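Stovis Releases Nuva 7 Scheduling Software for Shared Laundry Rooms

For release in July

Stovis has released Nuva 7, the seventh version of its booking and billing software for shared laundry rooms in rental buildings. The update is open to all current license holders at no added charge.

Nuva has been in use since 2021 and now runs in 367 buildings. The software assigns time slots, records the length of each cycle and posts charges to the tenant's monthly account. Version 7 changes how unused slots are handled. A slot not claimed within the grace period set by the building manager returns to the open list, and the next tenant in the queue is notified by text message.

The release was tested with Dogbe, a property manager with 1375 apartments on the system. Testing covered slot release, split billing between roommates and the new export format for accounting software.

"Most of the support requests we received were about slots that were booked and left idle," said Roya Esfahani, product manager at Stovis. "The old rule held them for the full period. The new rule is set building by building."

Other changes in version 7:

Quiet hours can be set separately for washers and dryers.
Charges can be rounded to the nearest five cents.
Out-of-service notices carry a start time and an expected end time.
The tenant calendar loads without a page refresh.
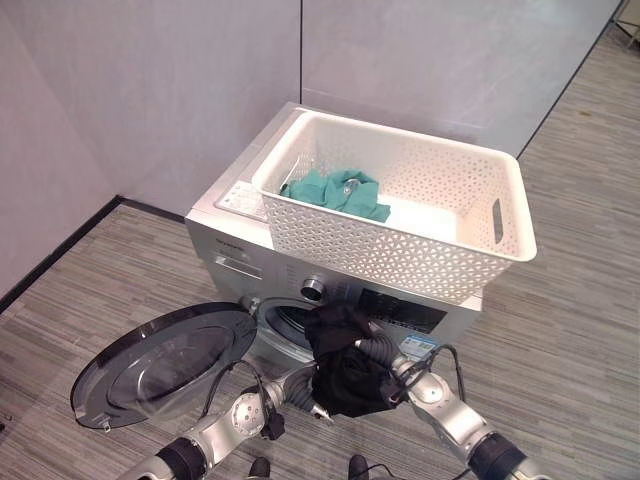
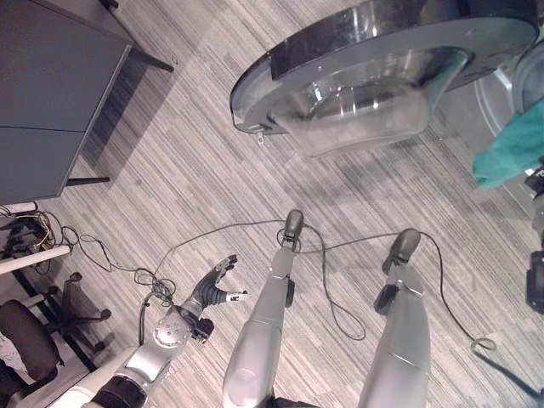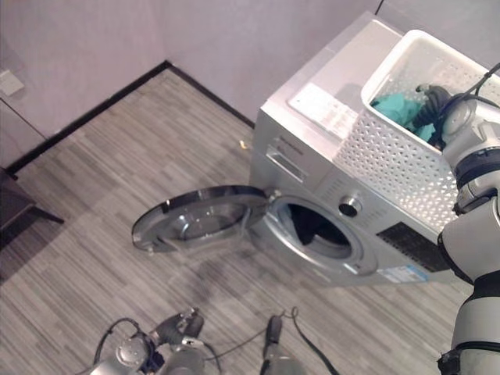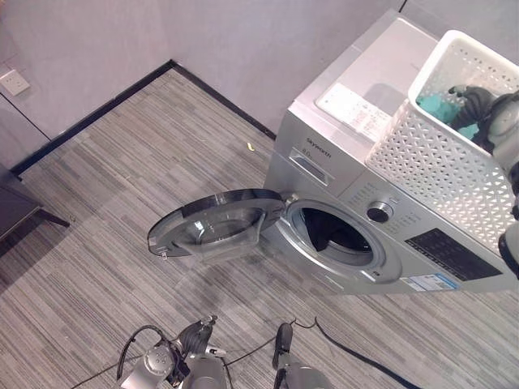

Version 7 requires the current Nilar door controller firmware. Buildings on older firmware will stay on version 6 until the controller is updated. Existing bookings and account balances carry over during the upgrade.

Media contact: Ryan Pilkington, Stovis press office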